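# Ornach gear-seating task

The **Ornach gear-seating task** is a benchmark and training procedure for two-armed robots. A robot must pick up loose spur gears and place them on the upright pins of a flat plate, working only from camera images and the measured positions of its own joints. The task was developed at the Wostudholm laboratory, which uses it to compare methods of learning from human demonstration. It takes its name from Ornach, the control program on which the first version was run.

## Background

Placing a part with a hole over a pin has long been used as a test in robot assembly. Earlier approaches relied on fixtures that held each part in a known position, or on force sensors that let the robot search for the hole by touch. Both work well in a factory cell where the parts do not change. They are harder to apply when parts lie loose on a table and each attempt begins with a different layout.

The Ornach task was designed to study that second case. The gears are small, their holes are close in size to the pins, and a gear that lands slightly off center rests on top of the pin and does not drop. The result of each placement is therefore easy to judge by eye. A gear is either down on its pin or it is not.

## Equipment

The task uses two robot arms mounted at opposite sides of a table, each with a two-finger gripper. A dark mat marks the working area. It reduces glare from the white tabletop and gives the gears and the plate a strong contrast in the camera images.

The plate is a white disc with three short pins. Loose gears are laid on the mat before each attempt. One arm may also start with a gear already in its grip, a condition known as a held start. Held starts were added after early trials showed that errors in grasping were hiding errors in placement.

Images are recorded from an overhead view that takes in both arms and from a small camera at each wrist. The overhead view shows the general layout. The wrist views show the fingers and the mat in front of them and are the main source of information during the last part of the approach. Removing the wrist images from training lowered the success rate more than any other single change tested at Wostudholm.

## Method

### Demonstration

A human operator guides both arms by means of a matching pair of handheld control arms. Each demonstration covers one full attempt, from the first movement until the last gear has been placed and the grippers have moved clear of the plate. Attempts in which a gear is dropped and recovered are kept. Attempts that the operator abandons are discarded.

The standard training set, called Plako, contains 300 demonstrations. Gear positions are changed by hand between attempts, and the plate is moved within the central part of the mat. A smaller set of 48 demonstrations is used for tests of learning from limited data.

### Training

The learned controller receives the current images and joint positions and predicts a short sequence of movements for both arms. The arms carry out the first part of the sequence, after which a new prediction is made. Predicting several steps at a time reduces the hesitation that appears when a controller chooses each small movement separately.

Training examples are processed in groups of 32. Brightness and color are varied at random during training so that the controller does not depend on one lighting condition. The images are not mirrored, as this would exchange the roles of the two arms.

### Evaluation

Each controller is tested on a fixed list of starting layouts marked on a paper guide, which is removed before the attempt begins. Scores are given for grasping, for alignment over the pin, and for full seating. Only full seating counts toward the reported success rate. An attempt ends when all gears are seated, when a gear leaves the mat, or when 3000 control steps have passed.

## Results

Controllers trained on the full Plako set performed better than those trained on the smaller set in every scored category, with the greatest difference in full seating. Grasping improved quickly with a small amount of data and then changed little. Alignment continued to improve up to the full size of the set.

Held starts produced higher seating scores than table starts. Most of the remaining failures in held starts occurred when the gear was gripped at an angle and was not turned level before reaching the pin. In table starts, the most common failure was contact between a fingertip and the gear teeth during the approach, which pushed the gear away from the expected position.

The Godoy variant changes the order of the work by assigning each gear to the nearer arm at the start of the attempt. It shortened successful attempts but did not raise the success rate.

## Limitations

The task uses one type of plate, and the results do not show how well a controller would handle pins of another height or spacing. Bright surfaces are a further difficulty. In the wrist views, the top face of a gear may appear almost white, and the shadow of the gripper often falls on the part of the mat where the next movement will take place. Controllers trained under a single lamp were more likely to fail when the lamp was moved.

The scoring method records whether a gear is seated but does not measure the force applied to the pin. Damage to plates and fingertips is noted separately in the laboratory log.

## Views of the work area

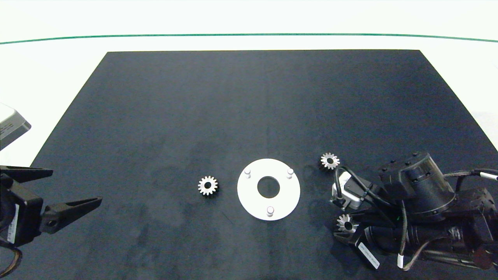
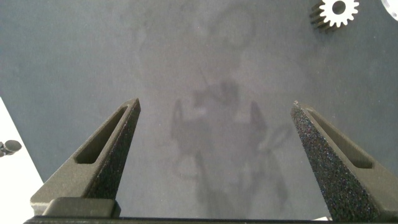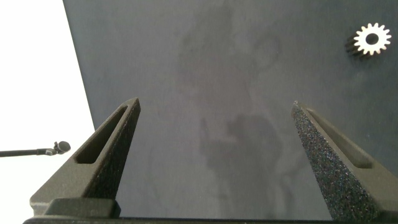

*Gear-seating work area. First view: the plate and both arms, with one gear held in the right gripper. Second and third views: wrist-camera images with the fingers open and a gear at the upper right.*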